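Is Jonddale worth a day with two kids on scooters?
Posted by Kestmont Mum

We've got a free day in May and I can't decide between Jonddale and the coast. Mine are happy anywhere they can scoot, but I'd like a museum in case it rains. Is parking awful?

Sutrisno Raju
Do it! We go every spring. The Stundine museum is free for under-tens (well, it was last year, do check) and the café upstairs does a decent soup. Parking by the station was £10 for the day, or there's a park and ride that takes around 40 minutes if you hit the school traffic. Get there before 10 if you can.

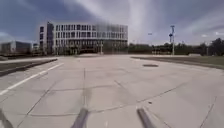
Scooters are fine nearly everywhere except the old market, where it's cobbles and everyone gets cross with you. Mine much prefer big flat concrete like this, with just the thin joints between the slabs to rattle over and a low kerb with a bit of grass behind it. Bring plasters anyway.

visser_fan
coast is better imo. museum shuts at 4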